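What People Put on Their Walls: Pattern in Rented Rooms
Project report by Ljubica Atanasov and Pui-shan Kong

We started this project in December, after a long Friday lunch spent arguing over whether patterned wallpaper makes a small room feel smaller. Pui-shan said yes, I said no, and our supervisor Margit Öberg very kindly told us to go and ask some people instead of shouting over the soup.

So we wrote a questionnaire and took it to renters in Bunau and Rustad. We got 91 replies, which was far more than we had hoped for, and 17 people were good enough to talk with us for 30 minutes or so each - a few of them made us coffee, too! 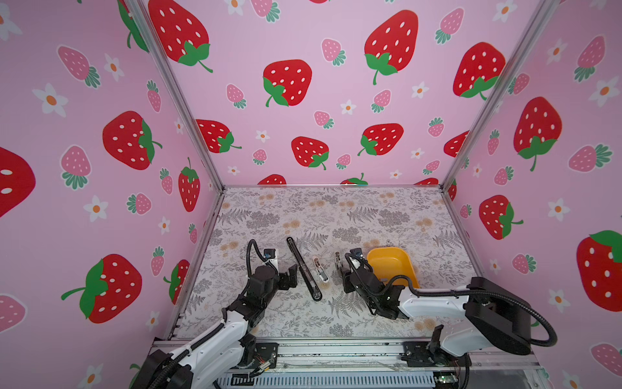
Figure 1. Cartoon strawberries and small white flowers on pink wallpaper.

Fruit came up again and again in the interviews. People remembered it from a grandmother's kitchen or a first bedroom, and they talked about it fondly even when they said they would never hang it themselves. Plants in softer colors were the safer choice, the sort of thing you could live with for years and still not mind.
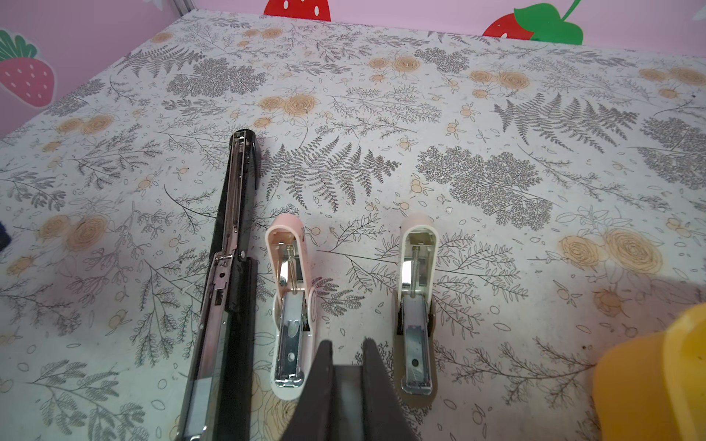
Figure 2. Fern fronds and peach roses on an off-white ground.

As for our argument, the replies leaned slightly my way, but Pui-shan points out (fairly) that we never measured anybody's room. We would like to do that next term, if Margit will lend us the tape measure again.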